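Chapter 4
Carrying Things: Weight, Load, and Why Your Shoulders Hurt

When I started teaching this course at Momesa, I walked to work with everything I owned on my back, or so it felt. Two textbooks, a lunch, a rain jacket, a pile of ungraded lab reports. By the time I got up the hill in August I was a puddle, and by October I had a sore neck that I blamed on my pillow. It was the bag (of course it was the bag!), and I'm a little embarrassed that a physics teacher needed two months to figure that out.

So we're going to spend this chapter on loads. In Chapter 3 we treated every object as a dot with a mass, and that got us a long way. Now we have to care about where the mass sits.

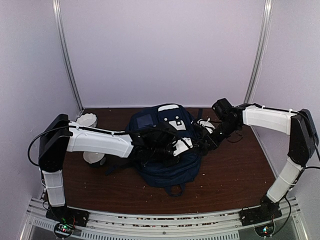
Let's start with the difference between mass and weight, which I promised to come back to. Mass is how much stuff there is. Weight is how hard the Earth pulls on it. Your bag has the same mass in the village of Fulau, down at sea level, as it does at the top of the Gasturard pass, and its weight changes so little that your bathroom scale would never notice. Your legs will tell you a different story at the top, but that's energy, and energy is Chapter 6.

Next comes the center of mass. Every loaded bag has one spot where you can pretend all the mass is gathered. Keep that spot close to your spine and you can stand nearly straight. Let it drift backward and you have to lean forward to keep from tipping, and the muscles in your lower back do the paying. Try it tonight with the same load packed two ways. Heavy things against your back first, then heavy things in the outer pocket. I bet you feel it before you reach the end of the hall.

Books are great for this because they're dense and they don't squash much. A single sheet of paper weighs next to nothing, but stack up more than 200 of them between covers and you've got something you can really feel at arm's length.
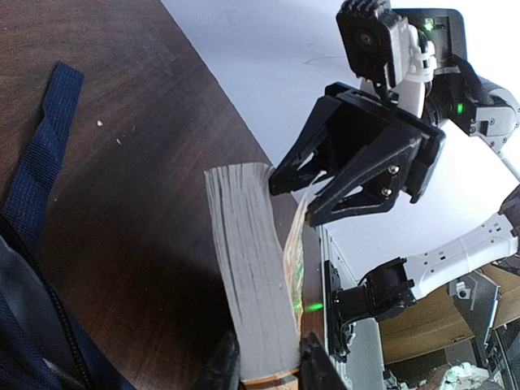 Figure 4.2 A thick book seen from the edges of its pages.

We'll work through torque in Section 4.2, and I'd like you to keep your own bag nearby while you read it. The problems start on page 103. Number 2 is the one my students at Momesa complain about most, so leave yourself some time for it, and draw the arrows before you touch a calculator.

4.1 Mass and Weight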